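给Bianca的进展汇报:社区早餐与晨读项目,截至六月

Bianca Costache你好,

上次通话你让我别写成表格,想到什么说什么,那我就真的随便写了,长了你别怪我(财务那张表另外发,Silviu Munteanu还在对最后几张发票)。

先说大家最关心的:晨读班没有散!三月底我一度很担心,天冷,孩子们要走很长一段坡路才能到Furtună的这间木屋,有一阵早上来的人稀稀拉拉。后来我们把开门时间从七点半挪到七点,家长上早班之前可以顺路送过来,人就慢慢回来了。现在登记在册的孩子有60个,当然不是每天都来,下雨天少,考试前那几周特别多,挤得连窗台边都坐着人。

书的事情也有好消息。你们那笔款子里留给图书的部分,我们一共买了400本,大头是给低年级的,字大、页数少的那种。我原本想多买些科普,Darius Pop坚决反对,说孩子早上还没醒透,谁看火山成因啊,结果他选的那套侦探故事真的被翻得最凶,有几本书脊已经开了,得重新粘。我认输,下一批让他挑。

吃的这边,我们还是老一套:面包、黄油、果酱、热茶,偶尔有鸡蛋。面包由Brutex每天早上六点送到门口,今年价格涨过一次,我跟他们磨了好久,最后谈成按月结、量大一点就按旧价算。果酱是几位家长自己熬的,李子的最受欢迎,杏子的总是剩下(我自己倒是喜欢杏子的)。

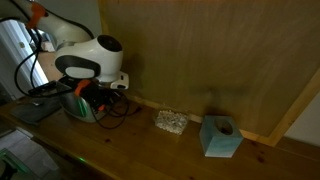 木台面一角,六月

厨房卫生检查我们也过了,检查的人提了两条意见:刀具要有单独的抽屉,过敏信息要贴在取餐的地方,写清楚,字别太小。第一条当天下午就弄好了。第二条拖了一阵,原因是要先把家长的问卷收齐,有些人交得真的很慢,我一个一个打电话去催,催到最后有个妈妈一接起来就说“知道了知道了”。现在名单已经齐了,对坚果过敏的、不能喝牛奶的都单独标出来,每个学期更新一次。

还有排班。我们现在固定帮忙的有8个人,比冬天宽裕多了,至少我不用每天五点半起床。早餐组和朗读组分开以后,大家都说轻松不少,以前是一边抹黄油一边听孩子念课文,两头都顾不好。不过每到月底还是会缺人,几个大学生要回去考试,这个我还没想出特别好的办法,暂时靠我和Cosmin Avram顶着。

顺便交代一下Kirnix那套签到软件的事。我们试用了整整一个春天,老实说不太合适,孩子们要排队点屏幕,点错了还得退回去重来,后面的人就开始推。五月起我们换回了纸本,门口放一个大本子,会写名字的自己写,不会写的画个记号。一个小男孩每次都画一条鱼,所以我们管他叫小鱼先生。月底由我把本子上的内容录进电脑,花一个晚上,能接受。试用期没有产生费用,所以这一项不会出现在你那张表里。
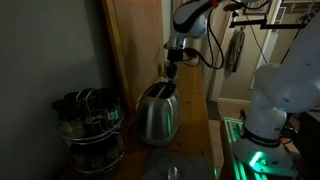

超支和省下来的部分

超支的是暖气。二月那段时间冷得太久,燃料费比预算高出一截,我把原来留着买书架的钱挪过去用了,这个当时给你写过邮件,你也点了头,这里再记一笔。书架后来是Bogdan Gavrilă用旧木料钉的,稍微有点歪,但很结实,孩子们靠在上面也没事。

省下来的是印刷。本来打算印一本漂亮的成果小册子,大家商量之后觉得没必要,改成孩子们自己写、自己画,复印了钉起来,每家带一份回去。说真的比原计划好看多了!我给你留了一份,下次见面带给你。

交通补贴基本按预算走,没什么可说的。有两个住得特别远的家庭,我们把补贴提高了一点点,从机动费里出。

接下来几个月

暑假期间晨读会改成每周5个上午,时间推迟到八点半,孩子们也想睡个懒觉嘛。主题还没全定,第一个月肯定是侦探故事(Darius赢了),之后我想试试让大一点的孩子给小的念,前阵子偷偷试过一回,效果出奇地好,平时最坐不住的那个大孩子念得比谁都认真,还会换声音。

另外,Takisero那边的图书馆问我们愿不愿意互相换书,一个季度换一箱。我很想答应,就是运输还没谈好,他们希望我们去取,我们希望他们送来,目前卡在这里。如果你认识哪位有面包车又好说话的人,请务必告诉我。

秋天的事情我也提前说一声:低年级的人数多半还会涨,朗读组需要至少再添两个人,最好是能长期来的。我已经在学校门口贴了告示,也跟几位退休的老师聊过,有一位说要先来坐一个早上看看,我当然欢迎。至于早餐的预算,我希望维持现在的数,不往上加,也请别往下减。 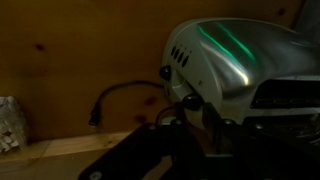
Cosmin Avram看完这份草稿,说我把暑假写得太乐观了:七月一半的家庭要去乡下,八点半开门也许只来十几个孩子,与其每周五个上午都开,不如先开三个,把人手攒到九月再用。他还提醒我,换书的事最好先写清楚丢了书算谁的,再谈车。

他说得有道理,不过我还是想先按五个上午开两周试试,来的人实在少再减。换书那条我照他的意思办,这周先起草一页说明,写好了抄送给你。你要是对暑假的安排有别的想法,早点告诉我,我得在放假前把时间表发给家长。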